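When the robots set the table

I figured a place that makes its living feeding people would be the last to bring in robot arms. Then I got talking to the woman who has run the dining side at Rimham, a lunch hall and kids' canteen in Jonport, for longer than she cares to say. She waved me over to the table-setting bench before I'd even got my jacket off.

"Everybody thinks it's the cooking we want help with," she told me. "It isn't! It's the place settings. We lay 333 of them before the first bus pulls up, and that's a quiet day."

The bench came from a small outfit called Arumugam, and the crew is still teaching it how a setting goes together. Two arms, one mat, the usual bits and pieces. She's very fond of the mats, by the way (the kids fight over them). 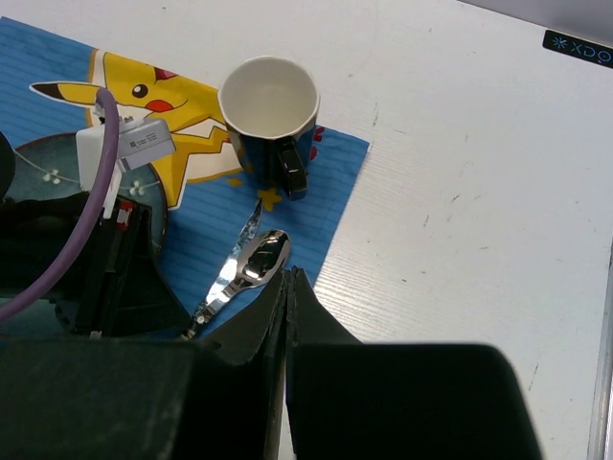 Mug, knife and spoon on the Pikachu mat, with the plate over to the left.

I asked what everybody asks, whether anyone had lost a job over it. She shook her head before I'd finished.

"We had that talk on day one, and it was a rough one. People were mad, and I would've been too. What I could promise was that hours stayed put through October, and I got it in writing."

What has changed is the mornings. Her early crew used to come in and go straight to the trays - fork, knife, spoon, next one, fork, knife, spoon. Now one person stays with the bench and the rest go to the kitchen or out front. One of the servers, who was listening in with a coffee, said her wrists feel better but she misses the gossip.

"You could lay tables half asleep and talk the whole time," she said. "Now I'm watching a fork and thinking, come on, buddy, a little to the left."
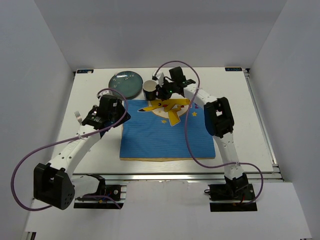

Fork in the left gripper, cup at the right one.

It's slow, and they both said so. The manager could set a whole row by hand in the time it takes to get one place right, and she's still not sold on paper cups. Her sister hall in Stillusdale does some 400 lunches and is waiting to hear how this goes before signing anything.

So would she do it again? She thought about that one for a while.

"Ask me after the school year starts. I'd want the crew in the room sooner, that's for sure. They knew stuff about forks I'd never have thought to write down."

Then the bread delivery showed up and she was gone.

Aug 16, 2021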